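Print this page | E-mail this page

Skinstead Table Sets: README

Version 2, May 5, 2023
Maintained by Ruby-Lee Goodwin, Trallavus

1. What is in this folder

Skinstead is a collection of table arrangements made with ordinary household things. Each arrangement is called a "set". A set is one table, a number of items from our item list, and a short note that tells where every item should go when the table is cleared. There are 263 sets in the present version.

The items are the kind that collect on a table during a normal week: boxes from the shop, bowls, plates, lids, small toys and sport things. We did not buy special items. Most of them came from our own cupboards and some came from the second-hand shop in Jirnberg, and for this reason the sizes do not always match each other.

The folder contains:

- sets/ with one subfolder for every set
- items.csv with the name, the color and the home place of every item
- notes/ with the clearing notes, in plain text
- CHANGES.txt

2. How a set is made

The person who prepares the table takes up to 20 items from the shelf and puts them down without a plan. Items may touch or lie partly one over the other. They may stand at an angle. We ask only that nothing hangs over the edge of the table and that no glass is put on top of another glass.

After this the person writes the clearing note. In the first version the notes were written before the table was prepared, and then the table often looked too orderly, with boxes on one side and dishes on the other. From October on we write the note last.

3. Groups of items

Every item belongs to one group in items.csv. The groups are:

boxes: printed cardboard boxes, closed, flat or standing
dishes: plates and bowls, of any material
lids: round or square, with or without a matching dish
play: paddles, balls, cards, small games
flat: pieces of cardboard, mats, paper
other: everything that we could not decide

The group "lids" made the most discussion. A shallow bowl and a deep lid are almost the same thing if you see them from above, and two people will often give them different names. In the notes we therefore write "lid or bowl" when the item is not in items.csv under one clear name. Please keep this form if you add notes of your own.

Clear glass is marked with the letter g after the name. On a white table a clear bowl is easy to miss, and the person who clears should know that it is there before moving the bigger things near it.

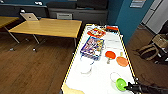

Where should an item go if it has no home place in items.csv?

Put it in the tray for loose items, which is the last line of every clearing note. Then write the name of the item in CHANGES.txt, and it will get a home place in the next version.

4. Clearing order

The notes follow one order, and we recommend to keep it:

Glass first. Then dishes that are not glass, then lids. Play items come after the lids. Boxes are last, because they are light and they take much space in the arms.

A paddle goes back with the handle to the front of the drawer. Plates are stacked by size and not by color. The Mishra shelf, which is named in 50 of the notes, is the low open shelf by the door. It was moved once, and in the older notes it is still called "the shelf under the window". Both names mean the same shelf.

5. Known problems

- In 20 sets the note names a lid that has no matching dish on the table. This is not an error. The dish was already in the cupboard.
- The color names are everyday names. One person's orange is sometimes another person's red, mostly for plates.
- Some printed boxes have so many colors that the color field in items.csv says "mixed". In the notes we try to give the two biggest colors.
- Pieces of plain cardboard were in the beginning not written down as items. We are adding them slowly.

6. Use and corrections

You may use the sets and the notes for teaching, study or your own projects. If you publish something with them, please mention the name Skinstead and the version number. Do not change the names of the items inside the folder, or the notes will not fit anymore.

Corrections are very welcome, also corrections of my English. Please send the number of the set together with the line you want to change. I read all messages, but in the weeks when we prepare new tables the answer can take longer.

0 comments | 3 shares

Contact | Copyright 2023 Skinstead, Trallavus | Back to top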